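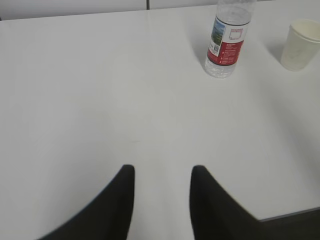
*Fig. 1. Bottle and paper cup on the white table top.*

## 4. Preparing the drink place

The Nornent table top is delivered with a matte white surface. Before you use it for drinks, please follow the steps in the given order.

1. Wipe the surface with a soft damp cloth. Small scuff marks do not affect the use.
2. Put the bottle upright on the table. Keep a distance of 200 mm from the front edge.
3. Put the paper cup beside the bottle, with the rolled rim up. Leave open space between them.
4. Open the bottle and keep the cap in the Amini tray.
5. Hold the bottle at its lower part and pour slowly.

**Note:** A full paper cup is soft in the hand. We recommend to stop pouring 2 cm under the rim.

**Caution:** Do not place drinks warmer than 70 °C directly on the surface. Use the Drandden mat.

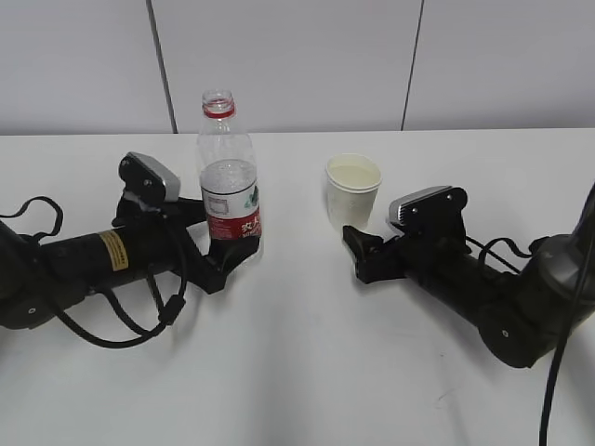 *Fig. 2. Open bottle and filled cup, with free table between them.*

One user wrote to us that 2 cm is too much for a small cup, and that she fills hers higher and carries it with both hands. This is possible, but then please move the cup only after the bottle is closed again.

6. When the bottle is empty, remove it from the table. An empty bottle falls easily.
7. Dry any drops at the back edge, where the table meets the wall.

For replacement mats, order part 860.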